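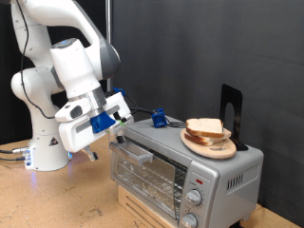 Pourquoi le pain devient-il brun quand on le grille ?

Prends une tranche de pain de mie. Elle est blanche, molle, et elle a à peu près autant de caractère qu'une éponge. Laisse-la quelques minutes dans un four bien chaud et te voilà avec une chose dorée, croquante, qui sent si bon que toute la maison descend voir. Entre les deux, il s'est passé de la chimie.

D'abord, l'eau s'en va

Le pain contient beaucoup d'eau, même s'il n'en a pas l'air. Quand il chauffe, cette eau se transforme en vapeur et s'échappe. Tant que la surface est humide, elle ne dépasse guère 100 degrés et elle reste pâle. Une fois sèche, elle peut enfin monter plus haut. Patience, donc. Coller son nez à la vitre n'accélère rien (on a essayé).

Ensuite, ça brunit

Vers 140 degrés, les sucres du pain rencontrent les morceaux de ses protéines, qu'on appelle acides aminés. Ils se combinent et fabriquent une foule de substances nouvelles : certaines sont brunes, d'autres sentent la noisette ou le biscuit. C'est la réaction de Maillard. Elle travaille aussi sur la croûte des brioches, les oignons à la poêle et le poulet du dimanche, sans jamais réclamer un jour de congé.

Et si on oublie la tranche ?

La réaction continue, puis le pain se met à brûler pour de bon. Il devient noir et amer. Le noir, c'est surtout du carbone - un cousin du charbon de bois, en moins utile. Gratter au couteau enlève le plus gros, et en met partout dans l'évier. Mieux vaut viser le doré.

Pourquoi le pain de la veille grille-t-il mieux ?

Il a déjà perdu un peu d'eau, alors il brunit plus vite. À la boulangerie Christodoulou, à Briltthorpe, on vend les pains de la veille dans un panier marqué « à griller ». C'est malin : le pain est moins cher et personne n'ose dire qu'il est rassis.

À toi de jouer

Demande à un adulte de s'occuper du four, il sera ravi de se sentir important. Coupe deux tranches du même pain. Passe un doigt mouillé sur la première et laisse l'autre tranquille. Fais-les griller ensemble, côte à côte, et regarde laquelle brunit d'abord. Note le résultat avant de tartiner, car les preuves ont tendance à disparaître avec la confiture.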